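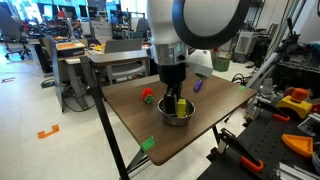
Dilani Munshi
Play Kit Coordinator, Piltstead

Hello! I'm looking for people to come and help me try out our toy food sorting sets, and I'd love it if some of you reading this were up for it.

A bit about what you'd be doing. Each set goes out with a stainless steel bowl and a handful of small things to put in it: a chunky yellow block, something small, red and round, something long and purple (the children can argue over what it's meant to be) and whatever else I've added that month. You sit at a table, you put things in the bowl, you take them out again, and you tell me what you think. Which bits are nice to hold? Which ones roll off? Is the bowl too noisy? I've been playing with these for so long that I can't tell any more, and I need fresh hands.

I'm after 17 people for this round. You can be a parent, a grandparent, a childminder, a nursery worker or just somebody who likes sorting things into bowls (there are more of us than you'd think). You don't need any experience. Children aged three and up are welcome with an adult, but please put their names on the form too so I know how many chairs to get out.

Sessions run at Rathnayake House in Piltstead and last an hour and a half, with a break in the middle for tea and squash. It's step-free all the way from the car park. Everybody who takes part gets a voucher for the Dirow shop, and you can take a set home as well if there's one going spare.

I'm also looking for one paid helper! It's eight hours a week until the spring, mostly wiping down, packing sets into boxes and checking nothing has gone missing. We've sent out over 400 sets since September and the boxes won't fill themselves, so you should be happy on your feet and fairly tidy. Driving would be handy but it isn't a must. Tell me in your message if it's the job you're after, and add a few lines on any work you've done before, paid or unpaid.

To put your name down, fill in the short form on the Irkik noticeboard page or leave a note for me at the Rathnayake House front desk. Please get in touch by 17/10/2022. I'll write back to everyone, though give me a few days if it's a busy week.

Any questions about access, allergies or bringing a baby along, just ask!

Dilani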